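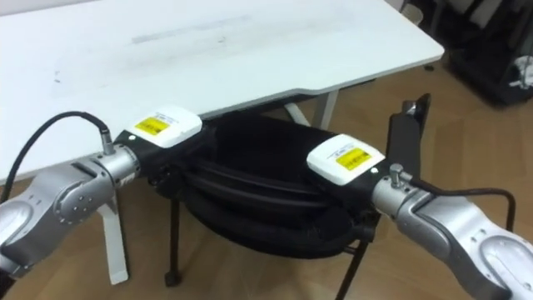

Slide 1: Both arms on the black piece, at the edge of the white table

Hi everyone, I'm Letay. I run the test space at Kesstead, and I get to talk about the Clandine two-arm kit, which I've been having a great time with since September.

Leave the slide up for this bit. Point out the grippers, one on each side, sharing the load. Soft, padded things are what I wanted to try first! A rigid box is kind to a robot. Fabric sags, and when it sags the two arms have to agree about where it is.

Also point out the cable looping over the wrist on the left. I get asked about cables at every talk. Ours needed re-dressing twice in the first month, and I'd love to see a proper clip in the next version.

What we did: 200 lifts with soft items, working next to ordinary furniture. We set up no special fixtures. Mervin kept the log and Rajkumari wrote the routines (wave at Rajkumari, she's by the door).

What I liked
- Setup took us 6 hours, and that includes lunch.
- Teaching by hand. You move one arm, the other can mirror it, and people get the hang of it so fast.
- The manual! Someone sat down and wrote it for beginners.

What I'd change
- Grip force is buried 5 menus deep. Please, Clandine, put it on the front page.
- The arms want a lot of elbow room. Measure before you order.
- Support answers by email only. Good answers, slow ones.

If somebody asks about Sengar: we had their kit on loan before this one. Lovely software, but I never got comfortable with the hand teaching. Lionel disagrees with me, so send them to Lionel.

Pause for questions, then go to the live demo. Check the e-stop is within reach BEFORE taking the mic off the stand. Liesbeth has the spare cushion and the log printouts, one per table.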